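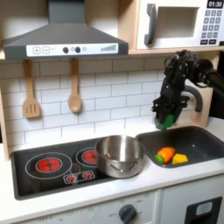

Cuaderno de taller — noviembre, entrada de la mañana (y seguida por la tarde, que se me fue el día)

Buscar en el cuaderno Buscar Todas las entradas

Sigo con el dichoso baño de índigo. Los que leéis esto de vez en cuando ya sabéis que llevo semanas peleándome con la cuba de fructosa, y hoy por fin tengo algo que contar, aunque no sea todo bueno. Lo apunto en orden para que no me pase como el mes pasado, que escribí «añadida más cal» y luego no hubo manera de saber cuánta era «más».

Empiezo por la receta de partida, que es la 1-2-3 de toda la vida: una parte de índigo, dos de cal apagada, tres de fructosa. Para esta cuba he usado 100 gramos de pigmento del saco nuevo de Jornach, 200 de cal y 300 de fructosa. El índigo lo hidraté la noche anterior en un bote con canicas de vidrio y agua tibia, agitando cada vez que pasaba por delante. Me gusta dejarlo así, con calma, porque cuando lo hago con prisas me quedan grumos en el fondo que luego aparecen pegados a la tela como lunares (y no de los bonitos).

Calenté el agua hasta 50 grados en la olla grande y la pasé al cubo alto. Primero el índigo, después la fructosa, y la cal al final, poquito a poco, removiendo en círculo y sin levantar espuma. La cal de Mondmont es más fina que la que teníamos antes, se dispersa de maravilla, pero ojo, que vuela. Mascarilla puesta desde antes de abrir la bolsa. Esto lo escribo en grande en la tapa, y aun así la otra vez acabé tosiendo.

10:15. Color del líquido: azul marino sucio, opaco. Nada de nada.

10:50. Empieza a verse una piel cobriza en la superficie. Huele a lo que tiene que oler, dulzón, un poco a verdura cocida.

11:40. ¡Flor! Una flor preciosa, azul oscuro con reflejo de cobre, y debajo el líquido ya tirando a ámbar rojizo. Metí la cucharilla de cristal, la levanté a contraluz y se veía verde amarillento en los bordes, pasando a azul en unos segundos. Con esto ya me habría lanzado, pero me aguanté y dejé reposar la cuba para que bajara el poso.

pH a mediodía con tira: 11. Temperatura: 46. Tapé el cubo con la manta vieja y me fui a comer.

Mientras reposaba preparé las muestras. He cortado tiras de cuatro tejidos: el algodón crudo de sábana, el lino de Dakitz (el lavado, no el que viene con apresto), una gasa de algodón doble y un retal de seda que llevaba siglos en el cajón. Todo descrudado menos la seda, que lavé a mano con jabón neutro. El descrudado del algodón lo hice con carbonato, una hora larga a fuego suave, y salió un agua color té cargado que da hasta grima. Lo repito porque se me olvida siempre: aunque la tela parezca limpia, hay que hervirla. La tira que dejé sin hervir el mes pasado, a modo de testigo, se ha desteñido por zonas con solo tres lavados.

Vuelvo a las 15:30. La cuba había bajado a 41 y el poso estaba asentado, con el líquido transparente, color cerveza tostada. Retiré la flor con un colador pequeño y la guardé en un bote para devolverla después.

Inmersiones, con las telas bien empapadas y escurridas antes:

Algodón crudo: cinco baños de cinco minutos, con diez minutos de aire entre uno y otro. Sale un azul medio muy parejo. Muy contenta.

Lino Dakitz: cinco baños iguales. Más oscuro que el algodón, con ese brillo un poco metálico cuando todavía está húmedo. En los dobleces me quedó una raya clara, culpa mía, que no abrí bien la tela dentro del líquido.

Gasa doble: tres baños. Aquí viene lo menos bueno. La capa exterior coge el color enseguida y la interior se queda pálida. Al trasluz hace un efecto bonito, como de agua, pero si lo que quiero es un color liso no me sirve. Probar con más tiempo de remojo previo y baños más largos, de diez o doce minutos.

Seda: dos baños cortos, de un minuto. Con un pH tan alto no me atrevo a más. Celeste limpio, precioso, aunque la mano se ha quedado un pelín áspera. La he pasado por agua con unas gotas de vinagre y ha mejorado bastante. Para la próxima, la seda en cuba aparte y con menos cal, que es lo que pone en todas partes y lo que nunca hago.

Una cosa que me ha llamado la atención: entre el tercer baño y el cuarto del algodón casi no noté diferencia, y en cambio el quinto dio un salto. No sé si es cosa mía, de la luz (a esa hora ya entraba fatal por la ventana) o de que había dejado airear más rato esa vez. Si alguien lo ha visto también, que lo apunte en el margen. Yo voy a repetirlo con dos tiras en paralelo, una aireando diez minutos y otra media hora, y comparo en seco.

Después de las inmersiones la cuba estaba cansada. Líquido verdoso en vez de ámbar, flor pobre. La recalenté al baño maría hasta 48, le puse una cucharada de fructosa disuelta en agua caliente y removí despacio. En tres cuartos de hora volvió a amarillear. Buena señal. La cal no la toqué porque el pH seguía en 10 y pico.

Imprimir esta entrada Enviar por correo

Segunda parte, ya con la bata llena de manchas: la reserva de pasta.

Quería probar la pasta de arroz para estarcido, que hasta ahora solo había hecho con nudos y pinzas. Mezclé harina de arroz glutinoso y salvado a partes iguales, con agua para hacer una masa tipo plastilina, y la cocí al vapor en rosquillas durante una hora. Luego a machacar en el mortero con agua caliente, un poco de sal y una pizca de cal, hasta que cae de la espátula en cinta gruesa. Se pone amarilla al echar la cal, que me pilló por sorpresa y pensé que la había estropeado. Pues no, es así.

La plantilla es de papel encerado Swai, cortada a cuchilla. He repetido el motivo de hojas de otras veces, pero más grande, porque con el pequeño se me rompían los puentes al levantar la pasta. Extendí con espátula ancha, en dos pasadas cruzadas, y espolvoreé serrín fino por encima mientras estaba fresca. Secado en plano, lejos de la estufa. La primera tira la puse demasiado cerca y la pasta se ha cuarteado entera. La tiño igualmente, a ver qué hace, que a lo mejor el craquelado me gusta más que el dibujo.

Las demás se quedan secando hasta mañana. No tengo ninguna intención de meterlas húmedas otra vez — ya sé lo que pasa, se deshacen y me dejan la cuba hecha un puré.

Cuentas, para quien lleve el armario de materiales: del saco de índigo, que traía 1.000 gramos, quedaban 800 esta mañana, y con los 100 de hoy se queda en 700. Lo he pesado con el bote pequeño ya descontado. La fructosa hay que pedirla ya. Cal hay de sobra. Las tiras de pH están casi en las últimas, y las que quedan son de las que marcan de dos en dos, que para esto no valen gran cosa.

El lino lo he pesado en seco antes de teñir, el corte completo, con las tiras y lo que sobra: 1.112 gramos. Lo dejo escrito porque quiero hacer con él los cuatro paños largos y calcular bien cuánto pigmento me pide. Con lo de hoy tengo la sospecha de que me voy a quedar corta si busco un azul oscuro de verdad. Igual merece la pena montar una cuba nueva y usar la actual para los tonos claros, que una cuba cansada da unos celestes que no se consiguen de otra manera.

Lavado: las tiras las he dejado oxidando toda la tarde en el tendedero, sin sol. Después agua fría hasta que salió clara (el lino necesitó siete aguas, el algodón cuatro), un baño de agua con vinagre para neutralizar y jabón. Mañana las plancho, las pego en las fichas y anoto el roce con paño blanco, seco y húmedo. El paño del roce está en la caja de las fichas, no lo uséis para limpiar la mesa, por favor.

Pendiente:

Dos tiras de algodón, aireado corto contra aireado largo.
Gasa doble con remojo de toda la noche.
Cuba pequeña para seda, con la mitad de cal.
Teñir las reservas cuando estén duras al tacto por los dos lados.
Pedir fructosa y tiras de pH buenas.
Buscarle tapa al bote de la flor, que ahora mismo está con un plato encima.

19:20. La cuba está a 39, tapada y con la flor devuelta. He removido una última vez y la dejo dormir. Si alguien llega antes que yo mañana, que no la remueva, solo subirle la temperatura despacio y apuntar aquí a qué hora.

Esta web utiliza cookies propias para recordar tus preferencias. Aceptar Configurar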